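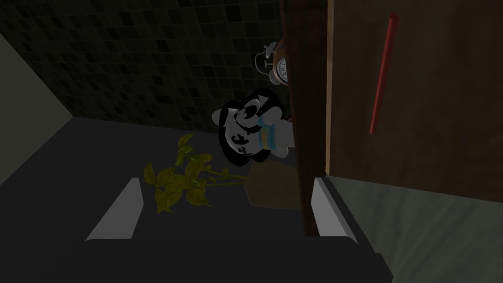 Sourdough notebook, test kitchen, December

Rye starter, batch 9

Started 6:40 am. Finally switched the rye over to the Grevent flour and wow, what a difference overnight. The old jar used to sulk until lunch. This one had domed and was pushing at the lid when I came in, and it smelled like green apples with a bit of yogurt behind it. No nail polish note at all, so I think the longer gaps between feeds were the whole problem.

Fed it 1:2:2 by weight, water at room temperature. Put the rubber band at the line and left it next to the radio. Moataz wants me to try it stiffer. I will, but one change at a time please!

Control jar (Srour whole rye, same schedule) is fine but slower. Bubbles smaller, more on the sides than on top. Keep feeding it anyway, we need it for the comparison loaf.

Dough

300 g of ripe starter into the big tub with the rye and the malt syrup. I held back a splash of the water and was glad I did, this flour drinks differently from what I expected. At first it looked far too wet, then after the rest it had pulled together into something like wet clay. Wet hands, no bench flour, straight into the tins.

Caraway: toasted half, left half raw. The toasted seeds smell so good that I nearly put all of them in the pan. Cracked them lightly in the mortar. Note to Ghizlane – the mortar is back on the low shelf, the pestle is in the crock with the spoons.

Proof was quick. Pinholes showing across the top at roughly 2 hours, and last time I waited past that point and got the flat lid we all laughed at. So in they went. Steam for the first part, then door cracked to let it out, then down to the lower setting until the middle was done.

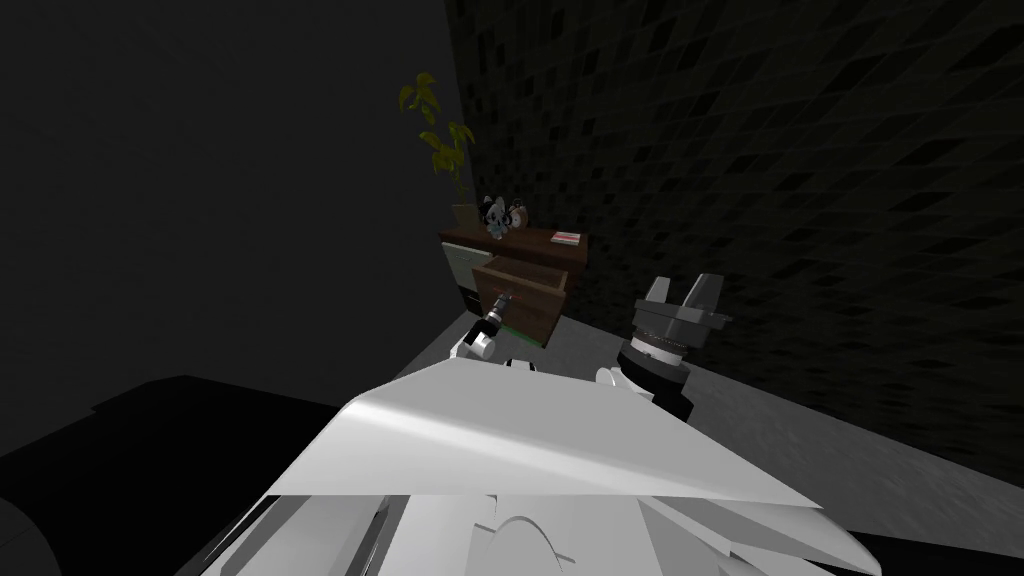 Tasting, first cut

Should have waited until tomorrow. Didn't. The crumb was still a bit gummy against the knife but already even from top to bottom, no gap under the crust, which is the thing I've been chasing since the Widatano recipe. Flavor is rounder than batch 8. The sour comes late and stays. With salted butter it is ridiculous.

Ghizlane's score sheet came to 51, best rye yet on her scale (she takes points off for my slicing). She likes the raw caraway loaf better, says the toasted one covers up the grain. I disagree and am baking both again.

Moataz thinks the crust could go darker. Agreed. Leave it in longer before touching the temperature.

To do

Wrap one loaf of each in linen and cut again tomorrow, then the day after.
Ask Sundmont if they can mill the same rye a notch coarser. Even a small bag would do.
Stiff starter for Moataz, separate jar, LABEL IT.
Order malt syrup, nearly out.
Write down the actual water weight next time, I poured the last bit in by eye and now I can't say what it was.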